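Fultiva Two-Arm Folding Station
Set-up Guide, Section 4: First garment, camera check and first folding run

Previous: Section 3, Fastening the arms and the cables
Next: Section 5, Teaching your own folds

4.1 Before you start

This section starts from a station that is assembled and connected as in Section 3. Both arms are fastened on their base mounts, the grippers are fitted, and the control software is installed on your computer. If the software shows message 698 at the start, one of the two arms is not found. Go back to Section 3 and check the plugs at the bases before you continue.

You need for this section:

- one plain garment, clean and completely dry, without metal buttons or heavy zippers
- two or three further garments in different colors
- an open basket with low sides
- a soft cloth for the camera windows
- enough free time. The first run should not be done in a hurry.

CAUTION: Keep your hands, hair and loose sleeves outside the walls of the workspace when motor power is on. The arms can start to move without a sound. Press the stop button before you reach in, also when you only want to correct a small wrinkle.

CAUTION: When motor power is switched off, the arms sink slowly. Support each arm at the upper link with your hand. Do not hold it at the gripper.

4.2 Preparing the table

1. Switch off motor power. The computer can stay on.

2. Wipe the tabletop. Small threads and crumbs are visible for the wrist cameras, and on a light table the software sometimes takes them for a part of the garment.

3. Put the basket in a back corner of the table. The left or the right corner is possible, but you must choose the same corner in the software under Table, Basket position. The factory setting is back right.

4. Move each arm by hand through its full range. It should move evenly and without a scratching noise.

5. Look at the cable of each arm during this movement. It must have a generous loop between the base and the gripper. If the cable becomes straight at any position, open the clips and give it more length.

NOTE: A loop which stands out to the side of the arm is correct. Customers often write to us that it looks untidy, and some of them fix it close to the arm with tape. Please do not do this. The wrist must be able to turn to both sides.

6. Check that no cable lies across the middle of the table.

4.3 Light

The station does not need a special lamp, but it needs light that stays the same. Daylight from one side is the most common reason for a fold that worked in the morning and does not work any more at 4 in the afternoon. Close the curtain if you have one and use the ceiling light.

White garments on a white table are the most difficult case. The software must find the garment by its seams, its folds and its soft shadows, as there is almost no difference in color. If you work mainly with white laundry, do the light adjustment with a white garment and not with a colored one. A setting which is good for white is usually also good for red or blue. The opposite is often not true.

7. Open Cameras, Light and select Hold. The cameras now keep one brightness and do not adjust it during the run.

8. Look at the preview of the overhead camera. White fabric should be light gray in the preview, with the seams still visible. If it is one flat white area without any lines, lower the brightness by one step and look again.

4.4 Laying down the first garment

9. Put the extra garments at the back of the table or in the basket. The middle must be free.

10. Lay the first garment across the middle, with the long side parallel to the front edge of the table. Pull it flat with your hands, but do not iron it and do not try to remove every wrinkle. The station is made for laundry as it comes from the dryer.

11. Step back from the table and switch on motor power. Both arms rise and move to the ready position over the garment, one gripper at the left part and one at the right part.

12. Wait until both arms stand still. Select Cameras, Compare and put the wrist view and the table view next to each other on the screen.

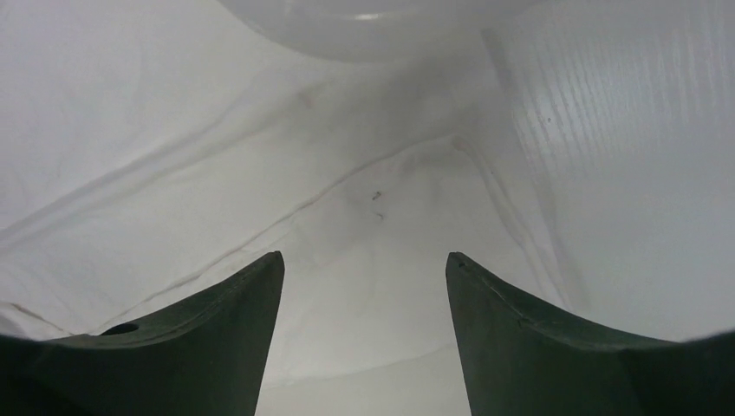

Wrist view: jaws open over the white cloth, seams visible.

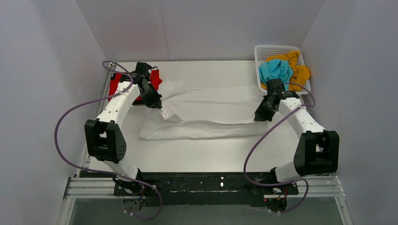 13. In the wrist view, check that both fingers of the gripper are visible, one in each lower corner. They should reach to nearly the same height. If one finger is clearly higher, the camera is turned in its holder. Loosen the small screw at the back, turn the camera, and fasten the screw again by hand only.

14. Check that the seams of the garment are sharp in the space between the fingers. The outer parts of the fingers may be blurred. This is normal, they are too close to the lens.

15. Repeat steps 13 and 14 for the other arm. The two wrist views never look the same, and they do not need to.

NOTE: If you see a dark spot in the wrist view and you are not sure if it is on the fabric or on the camera, move the arm a little in jog mode. A spot on the fabric moves with the fabric. A spot that stays in the same place is on the camera window. Clean the window with the soft cloth, without alcohol.

4.5 Setting the grip height

The grip height is the distance between the finger tips and the tabletop at the moment when the gripper closes. It is the most important value of the whole station. If it is too high, the gripper closes above the fabric and takes nothing. If it is too low, the fingers press on the table and the arm stops with an overload message.

16. Select Arms, Left, Grip height. The value is given in motor counts. Our factory value is 2,354, but every table is a little different and you should expect to change it.

17. Press Test grip. The left gripper goes down, closes, and lifts the fabric by a small distance.

18. Look at what the gripper holds.
 - Nothing: lower the value by 12 and test again.
 - One layer or a small fold: the value is good.
 - The whole garment comes up: increase the value by 12 and test again.
 - The arm pushes on the table: press stop, increase the value by 12 and test again.

19. Do the same for the right arm. Do not copy the value from the left arm.

20. Save the two values under a name that you will recognize later. We use the place and the kind of fabric, for example "Claketau cotton" for the table in our Claketau workshop.

CAUTION: Never change the grip height by more than one step of 12 before you test it. A gripper which is driven hard into the table can lose its zero position, and then Section 3 must be done again.

4.6 First folding run

21. Press stop and lay the garment flat again. After the grip tests it is probably bunched at one end. A few wrinkles at the ends are acceptable.

22. Release the stop button, select Fold, Simple half, and set the speed to Slow.

23. Keep one hand at the stop button and press Run.

The arms work in this order. First both grippers go down at the same time and take the edge that is nearest to the back wall. Then they lift it, bring it toward the front and put it down on the front edge of the garment. After this both grippers open and the arms go back to the ready position. At slow speed there are pauses between the movements. They are intended, and the software uses them to take new camera views.

24. Check the result. The two edges do not need to lie exactly one on the other. A difference of a finger's width is good for a first run.

25. Repeat the run four times with the same garment before you take another one. If it goes wrong, write down at which movement it happened. Our service in Nustthorpe can help much faster with this information.

26. Now use a garment in a different color and repeat the run. If the result is clearly worse, go back to 4.3.

NOTE: Long sleeves and trouser legs often move a bit when the arms lift the back edge. For such garments choose Fold, Sleeves first. It is slower, but the sleeves are laid on the body before the half fold begins.

4.7 If something does not work

The gripper closes but the fabric slides out.
The finger pads are dusty. Wipe them with a slightly damp cloth and let them dry. With very smooth fabric, such as lining, use the soft pads from the accessory bag.

Only one arm moves.
Check under Arms that both arms are set to Active. After an overload message the arm is set to Inactive, and you must activate it again by hand.

The arms stop in the middle of the run and the message "Garment not found" comes.
The garment and the table look too similar in the present light. Repeat 4.3. If this does not help, lay a gray or blue cloth on the table under the garment and set the grip height again, as the cloth makes the surface higher.

The software takes the garment in the basket for the garment to be folded.
The garment hangs too far over the side of the basket. Push it further in, or make the limit line narrower under Table, Work area.

The arms touch each other.
Press stop. The distance between the bases was not entered correctly in Section 3. Measure it again from center to center – not from the inner edges of the mounts – and enter the new value.

4.8 Switching off

27. Select Arms, Park. Both arms go back over their bases.

28. Switch off motor power and support the arms until they rest.

29. Take all garments from the table. Fabric that stays for a long time under a parked gripper can get a mark from the pads.

30. Cover the wrist cameras with the caps if you do not use the station for more than a few days.

Spare finger pads, camera caps and cable clips can be ordered from Hollenstein with the order form at the end of this guide. Please write the serial number of the arm on the form. It is printed on the underside of the base, so it is easiest to note it before the arm is fastened.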